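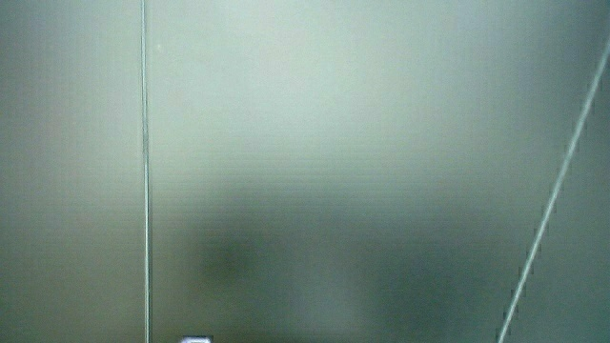 Prandimside Translucent Work Surface Panel: Equipment Review
Sundivberg Shared Workrooms, Furnishings and Fittings
November 2024

The Prandimside panel is a matte, pale green overlay sold for desks, craft tables and light assembly benches. The workrooms purchased 8 of them in September to replace the clear covers that had been in place on the second floor. This review covers their condition and usefulness after daily service, and is intended for members who have asked whether the product is suitable for home or studio use.

Finish and color

The supplier lists the color as "sage mist." In practice it is a gray-green that changes considerably with the light, running from a whitish mint to a muted olive across a single surface. Members who match paint, thread or paper by eye should be aware of this and should keep a white sheet at hand for color decisions. For all other work the tone is restful, and the soft sheen produced very little glare under the ceiling fixtures.

Faint, closely spaced banding may be noticed at certain angles. Two members reported it as a defect. It could not be felt under the hand, did not affect handwriting on single sheets, and was not considered grounds for return.

Seams and edges

Each set is supplied in sections that are laid side by side. The joints remain visible as thin, pale lines, and buyers who expect an unbroken surface will be disappointed. The straight joints lie level, and a ruler passes over them without catching. The angled section, which is meant for corner desks, was harder to fit. On 6 of the desks it had to be lifted and reset before the edges met properly, and the printed instructions give the angled cut only one short paragraph.

Pencil lines drawn across a joint show a slight step. Drafting work should be placed wholly on the large center section.

Installation

One person can fit a standard desk in 30 minutes. The desktop must be clean and fully dry, as grit trapped underneath shows through as a shadow. The panels are held by low-tack strips, which left no residue on painted or varnished tops. They did not hold well on the unfinished bench in the Quách Room, and that panel has been moved.

Wear and cleaning

Pencil, washable ink and tea were removed with a damp cloth. Permanent marker required rubbing alcohol and left a dull patch. Craft knives mark the surface plainly, and a cutting mat remains compulsory at all desks. The supplier states that the material tolerates heat up to 300 degrees Fahrenheit. The workrooms did not test this claim, and members are asked to continue using the stands provided for irons and glue guns.

Comparison

The Jirngate desk cover, used previously, comes as one piece and avoids the question of seams altogether. It is also glossy, curls at the corners in warm weather and must be replaced whole when damaged. A single Prandimside section can be ordered separately – a practical advantage in a shared room, where one corner of a desk tends to take most of the abuse.

Rating

Recommended for writing, sewing preparation and general paper work. Recommended with reservations for drafting. Not recommended for color matching or for unfinished wood. Replacement strips are sold only in large packs, and members fitting a single desk at home may request a few from the front office.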